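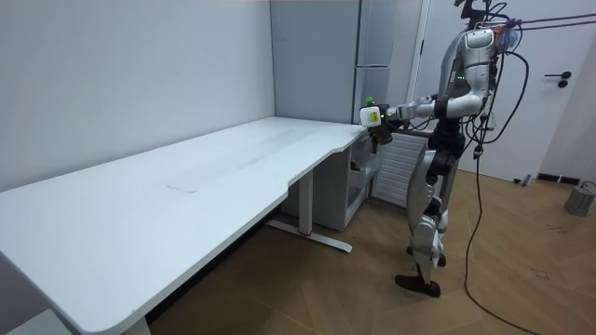
Genalyn Tiongson
Equipment and Purchasing Planner, Altolholm

Every spring I get the same kind of request from people I am very fond of. It is one page long, it has a robot on it, and under the robot there is a price. I read it, I make myself a coffee, and then I walk down the hall and ask what they plan to stand the thing next to.

I don't mean to be difficult. I grew up in a family that bought a piano before measuring the stairs, and I think it left a mark on me. When somebody asks for a machine that will work in a home, what they are asking for is a room, and rooms come with furniture, floors, doors that swing the wrong way and an electric bill. My argument, which I have made in enough meetings that Gemechu Habte can now recite it along with me, is that the room ought to be on the first page of the request, in the same size type as the robot.

Take our last round. Gemechu's first draft for the Trulcombe project set aside 200 dollars for "household items." I love the man, but a refrigerator alone will eat that before you have paid to have it delivered and the old one hauled off. The number we finally signed was 4,000, and almost half of it went to things you could find in any apartment. 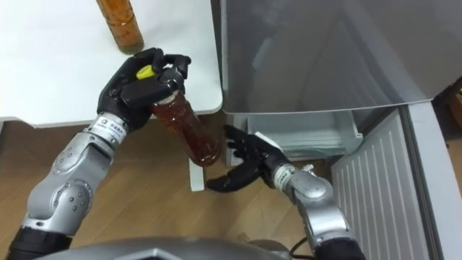

Hands are where the money goes

If you have only so much to spend, and we do, I would put it at the end of the arm. A hand with fingers costs a great deal more than a simple pinching one, and the people who hold the purse always want to know why. My answer is that the kitchen was built for people with fingers, from the bottle caps to the freezer drawers, and I would sooner pay for the hand than pay to rebuild the kitchen.

There is a fair case on the other side. Lindiwe Mthembu, who keeps our repair records and has a much better memory than mine, will tell you that fingers break, and that a plain gripper can be back at work before lunch. She is right about that. So I've come around to asking for the fancy hands and a repair allowance together, on one line, so that no one can cut the second half and feel thrifty. We put 2,000 aside that way. It hurt to write it down, and I would write it down again – with a firmer pen this time.
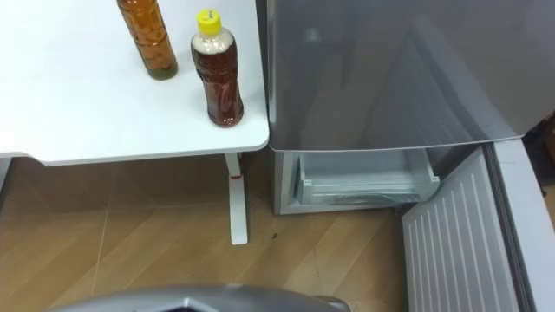
Page last updated in November

I have added a few paragraphs here after a kind, rather stern note from Adalberto Prado, who felt I had been too easy on the small stuff. He buys for a smaller shop than ours and he feels every dollar of it.

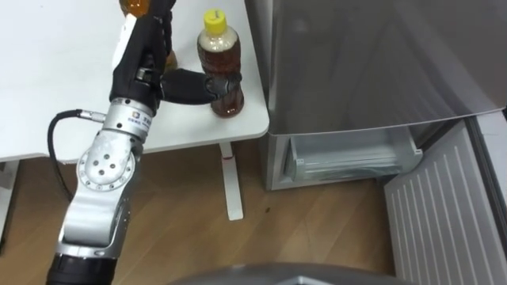
Small purchases are the part of a budget I have always enjoyed most, perhaps because they are the only part I could carry home in my own car. They are also the part that gets waved through or forgotten. Bottled tea is cheap, and so it never shows up on anybody's plan, and then it turns up on my desk as a stack of crumpled grocery receipts. The same goes for cables. Look at the black one that loops out beside the arm and plugs into the wrist through that little silver connector, and ask yourself whether you have a spare in the drawer. Adalberto's rule is to order the second cable on the same day as the first, and I have taken it up without changing a word.

I would still ask for the room first. Measure it with the refrigerator door open and the table where you want it, write down what you find, and bring me that page along with the other one. I'll put the coffee on.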